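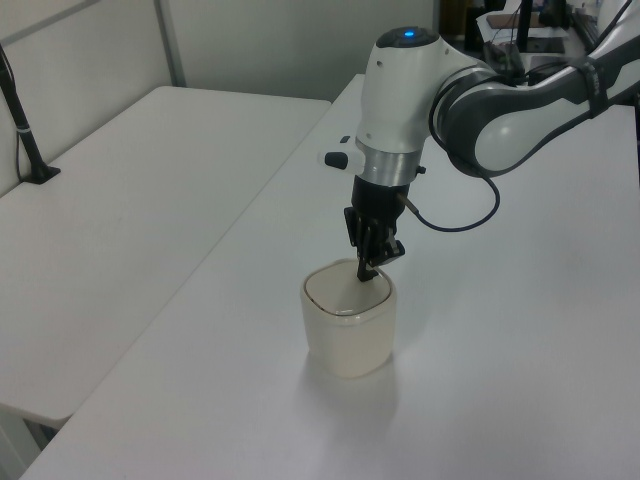 Kerstin Solheim
September 9, 2022

Going to be the grump about square cups again. Rounded-square, technically. Soft corners, cream glaze, thin line around the rim in gold or brown depending on who you ask. Everyone I know seems to want a set.

My problem is the drinking part. Your mouth wants a curve. On a square cup you get a flat side, which dribbles, or a corner, which works like a spout and feels like sipping from a gravy boat.

The shop in Brukport told me "you get used to it." I have been drinking coffee for 35 years. I'm not sure why I'm the one who has to adjust.

Then there's the rim line. If it's real metal it stays out of the microwave. If it's just brown glaze, go ahead. The label on the one I picked up didn't say which. I asked. The man behind the counter looked at the label too.

Neelam Dhillon says square cups pack better in a cupboard. I'll give her half of that. With corners this soft you gain maybe a finger's width per row, and then the handles eat it. Leave the handles off and you burn your hand.

Also washing. Coffee settles where the wall meets the base, and a round brush does not want to go into a corner. Tried it on Märta's set in March. Ended up using a rag and the end of a spoon.

Pale glaze inside too, so every tea stain will show. Some people like that, they say you can tell when it's clean. I can tell when it's not clean, all day long.

Price for a set of six at Harries: 542. Same shop has plain round white ones for 83. I asked what the difference was and was told "the shape."

I'll admit they look good on a white table with nothing else near them. My table has mail on it.

Ryota wants me to borrow one for a week before I say any more. Fine - one week, coffee only, no saucer. Still expecting the dribble.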